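Chapter 6
Funding and Governance in Rehabilitation Charities

Charities that support injured service members often begin with one activity, such as sailing, riding, or climbing, and a small group of founders. As demand grows, they must decide how to pay for staff, training, and equipment without losing sight of their purpose. This chapter examines how those decisions are made and recorded. 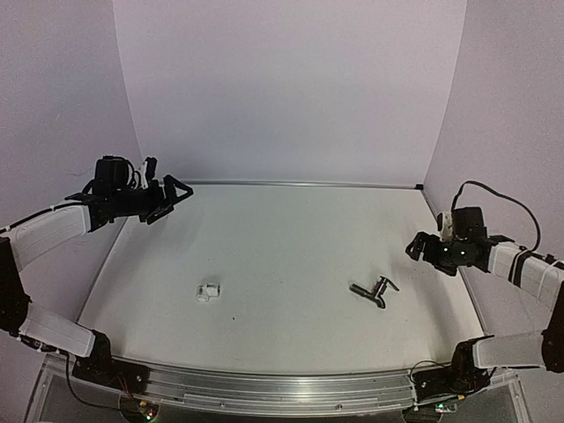

Figure 6.1 White work surface with a robot arm at each front corner.

The main case study is Plidus, an adaptive sailing charity that served 12 participants in its first season and 128 in its most recent one. Its early income came almost entirely from a single donor, the Ruiz-Ortega Fund. The board later adopted a reserve policy and opened a public giving program with 400 regular supporters.

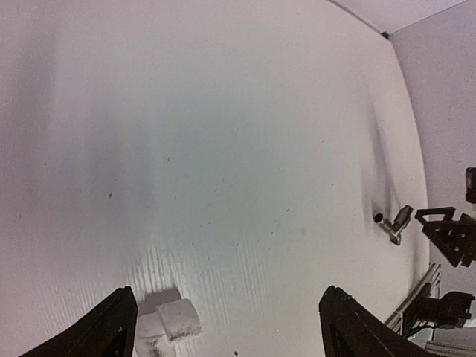

Figure 6.2 Two black gripper fingers over a white tabletop.

Section 6.1 defines restricted and unrestricted gifts. Section 6.2 compares the grant terms offered by Stastetance and Henelix. Section 6.3 considers how a charity should report results to donors while protecting the privacy of the people it serves. Students should review the accounting terms in Chapter 5 before continuing.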